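Progress report to the Nandham Community Fund
Shared Bowls: tableware for the Skevcombe lunch program
Reporting period: to the end of November

Dear friends at Nandham,

We are past the halfway mark and very happy with where things are. When we applied, the Skevcombe lunch program was serving out of whatever had been left in the cupboards over the years, along with a lot of disposable containers. Your grant was to replace all of that with proper bowls that people would enjoy eating from, and to work out how to store, carry and wash them without wearing out the kitchen crew. The bowls are here, they're in use, and they look wonderful.

What we bought

We ordered from Relska in the end. Onyeka had the nicer glaze samples, but their bowls came in one diameter only and we really did want a range: small ones for fruit and yogurt, mid-sized ones for soup, and big ones for salad and rice at the centre of the table. The Relska range nests, every size has a foot, and the colours can be mixed freely. We took teal, white, light blue and the dark greys. There was some debate about the dark greys (would they make the soup look gloomy?) but they have become the favourites, especially with pumpkin.

The total order is 909 pieces. That is a little under the 1,000 we budgeted for, as we held back part of the money to cover breakages in the second half of the year. Delivery came in two lots. The first was complete. The second was short one carton of the small bowls, and the supplier made it up within 12 days at no charge.

Stacking and storage

This part has taken more of our time than we expected, and it has been the most enjoyable part too. The old cupboards were shallow, so bowls ended up in tall single-size towers that nobody under a certain height could reach. We have moved to mixed stacks of five, with a deep bowl at the bottom and the others nested inside it.

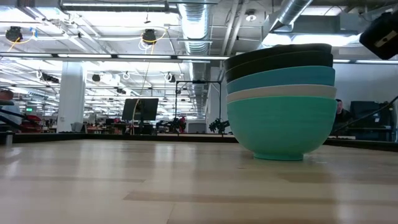
A mixed stack makes laying a table much quicker. One person carries one stack and sets it down, and that place is ready for the whole meal. It also means we no longer have six people queuing at the same shelf at 11:30. We tried taller stacks for a fortnight and went back to five – anything higher was awkward to lift down, and the rims knocked together on the trolley.

Felt circles between the bowls were in our original plan. We have dropped them. They had to be washed separately, they went missing, and the bowls nest perfectly well without them. The money set aside for felt has gone to a second trolley with a deeper lip, which has been a terrific buy.

Setting out and serving

The serving layout is now settled for most meals. Large bowls go to the left of each setting and smaller ones to the right, with a gap so that a ladle can get in between. We had them closer together at first and there was a good deal of clinking.
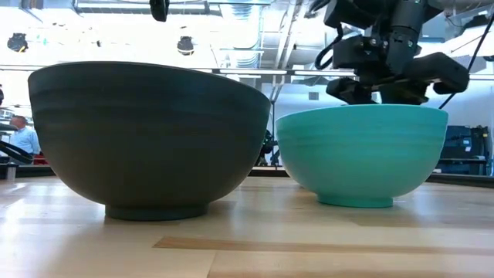

The new layout has also made clearing easier. Small bowls are collected first and rinsed while the large ones are still on the table, so the dishwasher gets a full rack of one size at a time. A rack cycle takes 90 seconds, and the crew can now keep up with it through the busiest part of lunch.

Feedback from diners has been lovely. Several people have asked where they can buy a set, and the colours have started conversations at tables that used to be quiet. Use of disposable containers at lunch is down to takeaway orders only.

Breakages and wear

We have lost about a dozen bowls to chips or cracks, nearly all of them small ones, and mostly in the first weeks before the trolley was changed. The matte finish picks up grey marks from metal spoons. A paste of bicarb and water takes these off, and we have added it to the monthly cleaning list.

Still to do

Deeper shelves for the side wall have been measured and quoted, and we hope to have them in before the holidays. We also need to label the shelf edges by size and write a one-page guide for new helpers, as the stacking order currently lives in people's heads. We would like to move the unspent felt balance, after the trolley, into the shelving line and would be grateful for your okay on that.

Receipts and the updated budget are attached. Lunch is served from noon and you would be very welcome to come and eat with us.

With warm thanks,
The Skevcombe lunch program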